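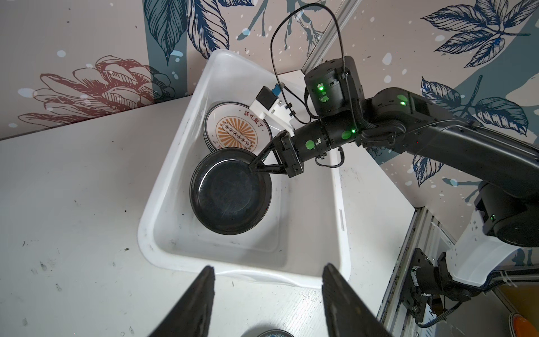
Plates, basin, two arms. The dark one is in the gripper.

1/ Hiltar want 1000 episodes of plate handling from us by the end of November. I've been asked why I'm grumpy about it, so, a thread.

2/ The claim in the Kwofie write-up is that once you have enough examples, the policy "understands dishes". I've read it twice and still can't find what "enough" means, or how many different dishes went in.

3/ We got a bump at 18 episodes an hour on a good morning. Then somebody changes the plates over, and we're slow again. I'd like that slow bit in the data. The spec says to throw out anything hesitant.

4/ I think that's a mistake. If every example is a confident person doing a tidy job, the model has never been anywhere near a mess, and the first time it lands in one it has nothing to go on.

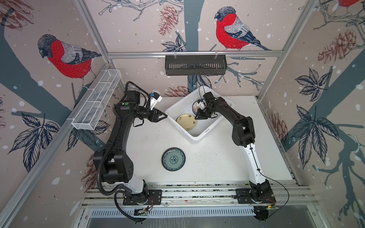 5/ Plates flat and plates on edge are two different jobs. Drikau's labelling tool has one tag for both, "plate in bin". I asked for a second tag in the spring and was told the model would work it out. Maybe! I'd like to see the test that shows it.

6/ Glossy black crockery on glossy white plastic is my least favourite pairing. From the wrist camera you get glare, a dark curve, and a fingertip out of focus at the bottom of the view.
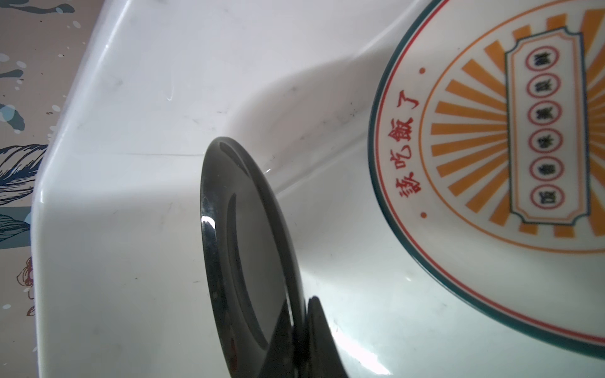 I can drive the arm through that sort of thing because I know where I left everything a moment ago. The model gets the pictures and the joint angles. People on here talk as if it's also getting what's in my head.

7/ "Just add more cameras." We have the wrist ones and a fixed one. The Filley people swear the fixed view does most of the work, and they also told me that about the wrist view last year, so I'm parking that.

8/ What I would pay for is variety. Our patterned plates are lovely, but they all live in the same cell with the same birds on the wall. Train on up to 2000 episodes of that and I wouldn't bet a biscuit on a plain kitchen worktop.

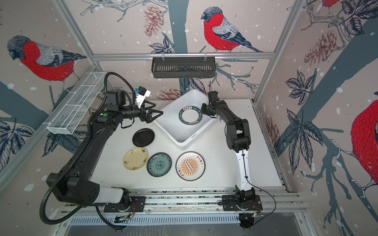

And before the replies start, yes, I know about random backgrounds and colour jitter. We do both. Jitter won't teach it that a small plate tips differently from a big one.

9/ My ask to Hiltar was fewer episodes, more plates, keep the fumbles, tag them as fumbles. They said they'd think about it and sent over a new target of 2000.

10/ So we carry on. I'm keeping the rejected episodes in a separate folder anyway. If anyone has trained on their discards and compared it properly, with the same test set both times, please send it my way. Blog posts without numbers – no thanks.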